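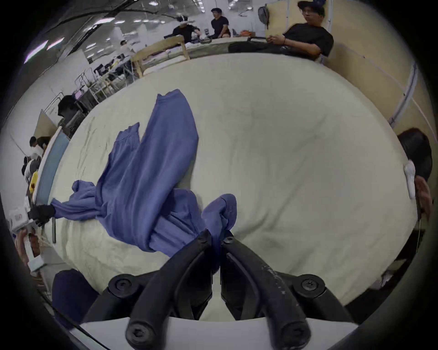 Floarea Filip
Our site permits a garment to be held by two grippers for handling trials, provided that a written rule sets the limit on pulling. Kindly state which rule you are working to before requesting advice.

Emanuel Bogdan
The draft rule at Prevness reads: "Fabric shall not be stretched beyond its resting width." Operators find this hard to judge. Is there an accepted wording for two-handed work with clothing?

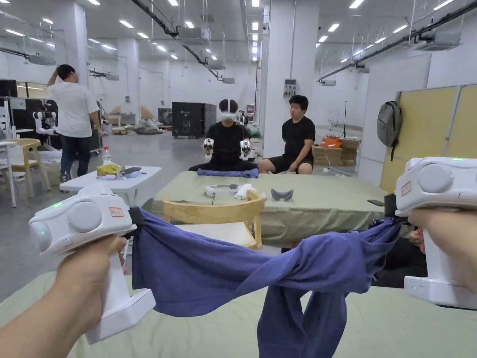
Reading time: 2 min

Celeste Olivares
I am not aware of a single accepted wording. We replaced the width limit with a stop rule – the operator releases one side as soon as a seam shows strain. Each garment is withdrawn after 50 trials and inspected. The rule was last reviewed in November.

Lucian Costache
Just write "do not pull hard". Worked for us.

Floarea Filip
The stop rule is acceptable if the inspection is recorded and signed. "Hard" cannot be audited.

This site uses cookies to remember your settings. Accept | Manage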